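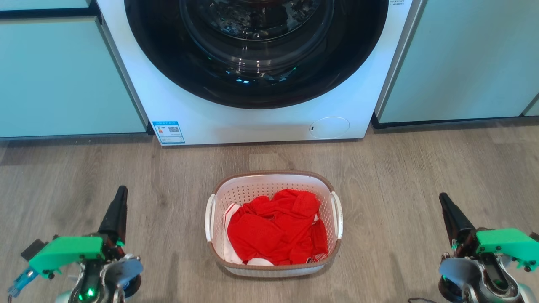 **Laundry room walk-through, Navadance house – Feb 12, 2024**

- [x] Dryer vent flap opens freely. Lovely and clear, thank you to whoever brushed it out!
- [x] Smoke alarm tested from the hallway, loud enough to wake the whole street.
- [ ] Supply hoses: 6 years old now, so please let's order new ones before May.
- [x] Floor drain takes a full bucket in 30 seconds.
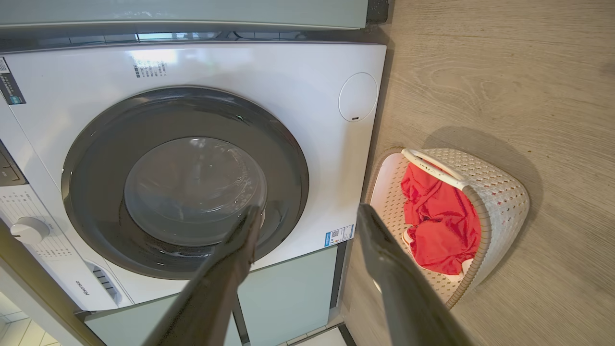 *Washer, door and front panel*

- [ ] Extinguisher tag is hard to read – I'd feel so much better with a fresh one.
- [ ] Shelf by the window needs 2 longer screws, and maybe a little less piled on it in the meantime.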